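Tuesday, back of the saddlery bench, kettle on

Well, the Tellurton order is finally moving! Two bronc rigs in for relining before the rodeo, and I've had the first one stripped since breakfast. The old fleece came away in handfuls (poor thing), but the tree underneath is sound, with no cracks at the swell, so I shan't need to send it off to Werken after all.

Rigging

Cut new latigos from the Kemppainen side, which is lovely stuff, a bit stiff at the belly end. Hung one with 40 kilos on it over lunch and it had stretched a touch by the time I'd finished my sandwich, so I'll pre-stretch the rest overnight.

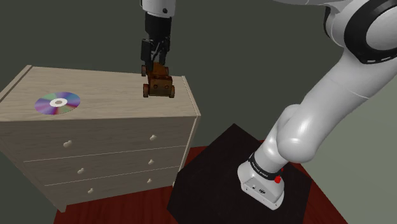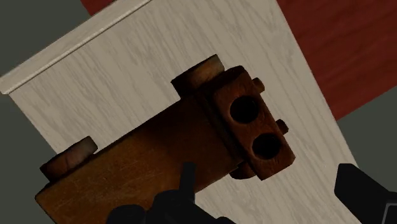 Small brown wooden toy, in both.

Stirrup leathers

Still arguing with myself over thread. The Plidilero waxed pulls down beautifully but frays at the needle if I dawdle, and I do dawdle. Counted 538 stitches for the pair, and I've up to 2000 metres left on the big spool, so there's plenty for unpicking my mistakes!

If anyone's in before me tomorrow, please leave the clamps on the left fender, the glue wants longer in this cold. Still to do: binds, and oil the second rig.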